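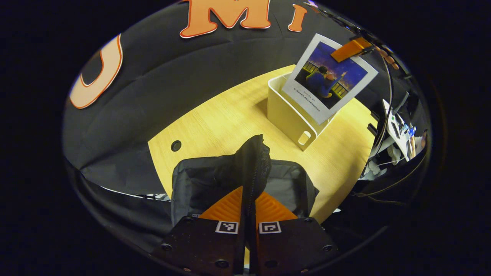
The Grey Bag

My aunt left me the room above the Engebretsen bakery, and with the room she left a grey bag. The landlord gave me two weeks to empty the place. I came with the early train, I climbed the stairs, and I put the bag on the table, where the light was good.

It was a soft bag, in the form of a box, with a black zip. I knew it well. When I was small it went with her each summer to Drurnlow and came back in autumn, and I was never allowed to carry it. "It is not heavy," she used to say, "but it is mine." So I sat in front of it for quite a long time with my coat on.

On the same table stood her white plastic box, the one with a hole in the front for the hand. In it she kept the picture card. Two people sit close together beside a yellow railing and look at the night, and you see only their backs. The sky is blue and violet, and low down it becomes orange. There are two lines of writing under them. I cannot read them, and I believe my aunt also could not. She had once put orange tape on the corner of the card and she never took it off.

As a child I asked her who the two people were.

"One of them is waiting for the other to speak," she said.

"Which one?"

"It changes."

I opened the zip. It went easily until the middle and then it stopped, as the zip of this bag always did in my memory. I had heard that small stop through the wall on many evenings. I pulled it back a little and tried again, more slowly, and it let me pass.

Inside I found a wool scarf, a tin for buttons and a notebook from the Volta, the ferry on which she worked in the kitchen before I was born. In the notebook she had written the crossings. She did not write the weather or the passengers. She wrote only a number and, after it, one or two words. Crossing 44, good soup. Crossing 303, he was on deck. Crossing 304 had no words at all. Then for many pages came soup again, and broken cups, and the price of onions in Briltasar.

I turned to the end. Crossing 2943, he asked if the place was free. I said yes.

It was the last one. The remaining pages were clean.

I had never heard of any man. My aunt lived alone in this room for as long as I knew her, with one good chair and one bad chair, and she always gave the good one to the visitor. I thought of the summers in Drurnlow. I thought of how she came home brown in the face and a little silent, and of how my mother did not ask her anything at dinner.

Downstairs they were taking out the second bread, and the smell came up through the floor. I read the last line once more. Then I put back the notebook, the tin and the scarf in the order in which I had found them, and I closed the zip, with the stop in the middle.

The chairs I gave to the bakery. The table went to a neighbour who had always liked it. I carried the bag down myself, and in my other hand the white box with the card. On the train the seat beside me was empty. At the third station an old man with a wet umbrella bent down and asked me if the place was free.

I took the bag on my knees, and I said yes.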